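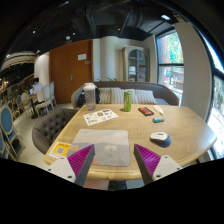 The mouse pad with the hills on it, on the wooden table.

About Provlow

Provlow is a small bookkeeping school and payroll office. We do the books for shops, cafes, dog groomers, a couple of churches and one very busy locksmith, and in the evenings we teach people to do their own. Both halves share a kettle.

Started by Bijan Salehi and Behrouz Bagheri, who met doing the accounts for a carpet wholesaler and got fed up at more or less the same time. Bijan wanted to teach. Behrouz wanted to run a payroll without being shouted at. First class was in the back of Amini, the bakery on the corner, after closing – flour on the ledgers, free buns, terrible light. We have proper rooms now, upstairs from the old shoe repairer. Same buns when we can get them.

Early on we were called Budinness. It was meant to be "business" and "budding" stuck together. Went on the sign, went on the letterheads, and then every single person who rang up asked how to spell it. Changed to Provlow after the first year. Some of the old envelopes are still going out, so if one comes through your door, yes, that's us. The old email adress still works too.

Who we are

There are five of us. Bijan teaches most of the evening classes and writes the worksheets. Behrouz runs the payroll side and does year ends. The other three split the week between client books, the phone and the Tuesday-type jobs that never fit on a list: chasing receipts, finding the supplier who changed their name, ringing the bank again. Whoever picks up will know who you are, or will find out quickly.

What we do

Bookkeeping, monthly or quarterly. Bring it in a folder, a shoebox, an app, whatever you've got. We would like it by the tenth. We will take it on the eleventh.

Payroll for small employers. Weekly, fortnightly, monthly. Starters, leavers, holiday pay, statutory sick pay. If somebody's tax code looks wrong we'll say so before payday.

VAT returns. We do them, we file them, you get a copy with the workings. Please keep the copy.

Catch-up work. Behind by a year? Two? Fine. We've seen worse and we don't tut. Longer gaps, ring first and ask for Behrouz.

We don't do mortgages, investments or wills, and we can't recommend a pension. We can tell you which questions to take to somebody who does.

Evening classes

Three courses at the moment.

Books from Scratch – for anyone who has just started trading or is about to. Money in, money out, what to keep, what a bank reconciliation is and why yours won't balance. No maths beyond adding up and a bit of percentages.

Payroll for People Who Have One Employee – exactly that. Short course, lots of practice payslips.

Reading Your Own Accounts – for people who already pay an accountant and nod along. Bring last year's set. Nobody else in the room has to see it.

Classes are small and stay small. You need a laptop for the second half of each course, and a mouse is easier than a trackpad for the spreadsheets. Handouts are on paper becuase people write on them. New courses begin every September and there is usually a second run after the new year if enough people ask. You can repeat a class you missed on the next run at no extra charge, just let Bijan know beforehand so there's a chair.

663 people have finished one of the courses so far. A few now do books for other people, which is nice, and one rents the desk next to ours.

How we charge

Fixed monthly fee for bookkeeping and payroll, agreed before we start and looked at again once a year. Phone calls are included. Catch-up work is priced per box or per bank account, after we've had a look. Courses are paid for up front or in two halves. Ask about the reduced rate if you're out of work or on a low income – there's no form, just ask.

If we get something wrong we put it right and don't bill for the time.

Your paperwork

Originals go back to you at the end of every quarter, sorted by month. Digital copies are kept on our system for as long as the rules say. We don't pass anything to anyone unless you've told us to in writing, and that includes your husband/wife/business partner. It has caused one or two awkward phone calls. Still the rule.

Finding us

Side door, green bell, up the stairs. No lift sadly, so if stairs are a problem say so and one of us will meet you downstairs at Amini or come to your shop. Parking on the street behind after six. Buses stop outside.

Office is open mornings for drop-offs, afternoons by appointment. January is a zoo. Please book early if you want to see somebody in January.

Page last updated 4/24/24. Prices are on the fees page, term dates on the courses page.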